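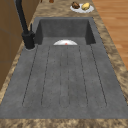
Leave our kick-off times alone

I've followed Grirkora Town since I was small enough to be lifted over the turnstile, and I've put up with plenty. Relegations, a pitch like a ploughed field, that awful mustard away kit. But the league's plan to move half our home games to a noon kick-off has properly wound me up.

The thinking, as far as I can follow it, is that Travo want live matches for their streaming service and the lunchtime slot is free. Fine, I like watching football on the sofa as much as anyone! But we had 3,754 in for the last game against Afridi in May, and a good 200 of those were away fans who'd come on coaches. Ask them to set off at six in the morning and see how many fancy it.
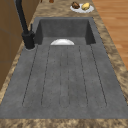
What a noon start does to a crowd

We've had a taste of it already. The cup tie with Jokow Rovers was shifted to midday and the gate was 1,332 (I was one of them, clutching a bacon roll and yawning). You could hear the left back asking for the ball. The players looked half asleep as well, and we didn't manage a shot until after the break.

Plenty of our lot work mornings. My mate Prasert Sriwong drives a bread van and doesn't finish until one, so he'd miss every single one of those games, and he's had the same seat for years. Is he meant to get some money off his season ticket? I've written to the club twice and had a very polite reply that didn't answer the question.

I know the television money matters, and I'm not daft enough to think we can turn it all down. But pick three or four games, tell us before the season tickets go on sale, and put the coaches on for nothing. The petition by the club shop has just gone past 1,000 names, and mine's on the first page, in terrible handwriting. If you haven't signed yet, it'll be there again before the next home game, at three o'clock, when football is supposed to start.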